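Visita ao laboratório da Zurkik: uma tarde inteira a falar de planeadores

Cheguei às instalações da Zurkik numa sexta-feira de agosto, com um calor impossível na rua, e fui direto para o segundo piso, onde está a equipa de software. Havia dia aberto para quem usa as bibliotecas deles e éramos 21 inscritos, quase todos programadores, mais uns estudantes que fizeram as melhores perguntas da tarde.

A primeira hora foi para o Moritz, o planeador de trajetórias. Já o usava em casa, mas nunca tinha visto a versão nova por dentro e fiquei rendido! Em vez de recalcular o caminho completo quando o alvo muda, guarda os troços ainda válidos e remenda o resto. Correram 4000 pedidos seguidos em simulação com o registo aberto no projetor, e deu para seguir as falhas uma a uma, com a causa escrita em linguagem de gente. Quem já passou noites a decifrar códigos de erro sabe o que isto vale. 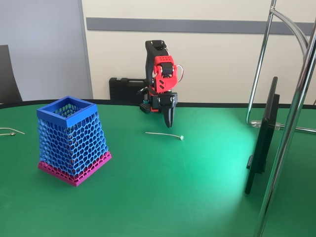
O Myung, o módulo de perceção, foi para mim o ponto alto. Faz a segmentação e estima a pose dos objetos a partir de nuvens de pontos, e a conversa andou muito à volta das superfícies com buracos, que são um pesadelo para qualquer método que espere paredes contínuas. Um cesto como aquele azul, em favo de mel, com a base cor-de-rosa também rendilhada, deixa ver a mesa verde através da malha, e o modelo tem de decidir o que é objeto e o que é fundo. Os cabos brancos finos pousados no tampo são outro clássico – com a resolução reduzida para ganhar velocidade, desaparecem do mapa de colisões. A solução deles passa por duas resoluções em paralelo, e o código dessa parte é surpreendentemente curto.

Depois do café falou-se da Ganetti, que fornece a ferramenta de visualização. Permite recuar no tempo e ver, no mesmo ecrã, o que a perceção devolveu e o que o planeador fez com isso. Pedi logo acesso à versão de testes. Só a instalação me pareceu penosa: 5 pacotes, cada um com as suas dependências, e a documentação ainda vai a meio.

Saí já passava das sete, com o caderno cheio. A próxima sessão será sobre controlo de força e as inscrições fazem-se na página da Zurkik.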